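Clurka notebook - watering cell, week two of real pots
19/08/2023
by Divina Maglaya
2 shares | 4 comments

Saturday shift, quiet building, so I got a long uninterrupted run at the cell and I am still buzzing from it. Writing this up while I remember the order of things. Krish, skip to the bench notes if you only want to know what to change on Monday.

Where we left it: the arms could pick up the long-spout can and carry it to the plants without bumping anything, but the tilt was too quick and the spout ended up past the rim of the pot as often as over it. Everybody in the packing room had an opinion on that, and most of the opinions were useful. Meera's crew have been hand-watering Urnard's display succulents for years and they do not hold a can the way I programmed it at all. They bring the spout in low and let the wrist do the last bit. I had the whole arm dropping at once.

So this morning I redid the approach. The arm stops short, settles, then tilts from the wrist joint only. It looks so much calmer! I ran it dry first with the can empty, then a little water, then a normal fill. I kept the second arm parked with its fingers open, ready to turn a pot or nudge it over if the spout can't get a clear line between the leaves.
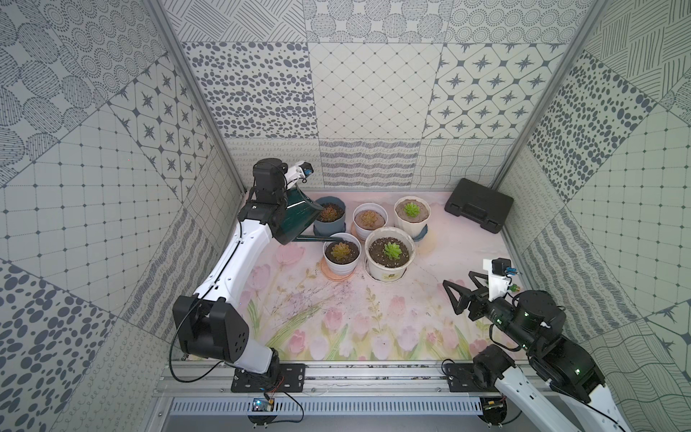
Will the cell take over all the watering at Urnard?
The plan covers the display pots and the small shipping trays only. The long benches, the seedlings and anything that has just been repotted stay with the people who water them now.

I'm putting that in writing because it came up three times this week, and the person asking deserves a better answer than a shrug in the corridor. What does change is the early round. At the moment somebody comes in ahead of the shift to do the display pots before the packing line starts, and it eats 30 minutes of a person who would much prefer to be checking roots. If the cell can hold that round, the early start goes away. The hours don't go, they move to potting and inspection, and Krishnamoorthy has that in an email from the Girkau office that is pinned up by the sink. Read it if you haven't.

Other changes I can already see, good and annoying both:

Somebody has to set the pots out on the mat. It's quick but it is a new job and it needs a name next to it on the rota.

Saucers matter now. By hand you just hold the saucer still with a finger. The arm doesn't, so a pot that sits crooked on its saucer starts the run crooked and stays that way.

Soil on the mat. Crumbs get everywhere when the pots go in and out, and I've been leaving them until the end of the day. Bad habit. Brush between runs.

The watering log. The cell keeps its own record, which means the clipboard can retire from the display round. Meera wants the "looked a bit sad" column kept, and I agree with her completely. That column has caught more root rot than any sensor I've bought.

Cameras and the walls

Spent the middle of the day on the wrist cameras. I've been asked a lot why we lined the cell with busy printed panels, and a couple of people assumed I was decorating. (I do like them.) They're there so the cameras have something to lock onto. With plain walls the position estimate wandered whenever the arm pointed away from the plants, and the can would come back a finger's width off. With stars and dots and squiggles all over the place there is always some detail to match, and no two neighbors look the same to the software.

Ran the look-around routine from the Arumugam controller: arm turns away from the plants, checks the walls, comes back. Repeated it with the room lights full and again with half of them off. Half lights gave a slightly slower match, still well inside what we need.

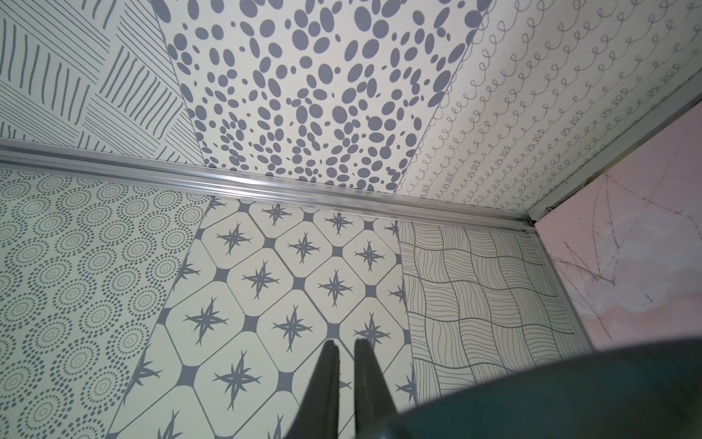
Wrist camera on the wall panels, rail across the middle, fingertips low in the view.

The metal rails are the weak point. They catch the light, and a bright streak moves when the camera moves, so the matching sometimes grabs the streak as if it were a real feature. I masked the worst of it in software. Matte tape would be simpler and I should have thought of that before lunch.

One more thing I noticed while scrolling through the saved views. The hatch patterns and the wavy-line patterns are closer cousins than I expected. Up close you would never mix them up, but once the view is small and a little soft they're both just blocks of stripes changing direction. No bad match came out of it today. I've added a check anyway: if a match rests on stripes alone, the arm holds where it is and looks again at something with dots or stars before it moves. Costs a moment, and the can stays put while it thinks.

Let Priya from packing drive the arm by hand for a while in the afternoon. She came in for her jacket and stayed, and she was better at it than me right away! She also asked why the arm always comes back to the plants along the same path, even when it's the long way around. I had no good answer. It's left over from the first setup, when the carrying case was further forward on the floor. New path goes on the list with her name on it.

Took a last batch of wall views at the end, with the arm turned well over to one side, to see how it copes when the gripper itself blocks a good part of what the camera can see.
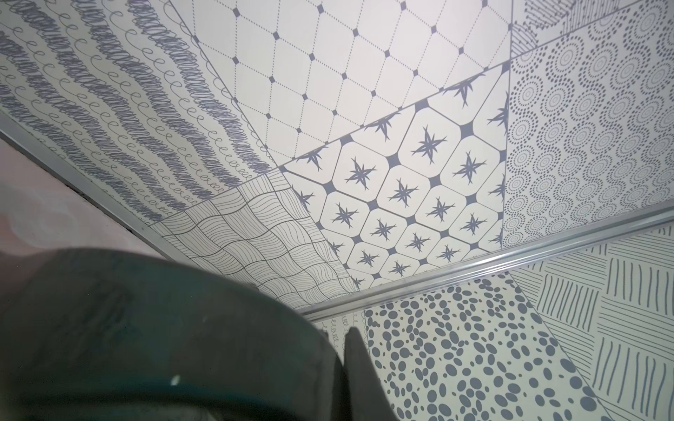

Bench notes for Monday

Run total now stands at 234 since June, counting the dry ones. Backup is on the shared drive, in the Clurka folder.

Tilt: leave the new wrist-only move alone. If it drips at the end, lengthen the pause before the can goes upright. Do not speed up the lift.

Gripper view: the matching held up with the gripper filling a big corner of the picture. I'd like to try it with the can in hand too, which hides a different area.

Matte tape for the rails. Krish, is there any left in the drawer under the label printer? If not I'll order it.

Mat: the brownish stains don't seem to bother the cameras. Wash it anyway, it's a nice mat and it was Meera's idea.

Rota: setting-out job needs a name for each morning. I'll take the first one so that I find out what's irritating about it.

Big watering round with Meera's crew watching, if they can spare the time after the first truck. I want them to say stop whenever they'd stop by hand, and I'll log every stop. Their timing is the thing I can't get out of a manual, and I think the tilt will be so much better once it's had a morning with them.

Cell powered down, can emptied, lights off, key back on the hook.

4 comments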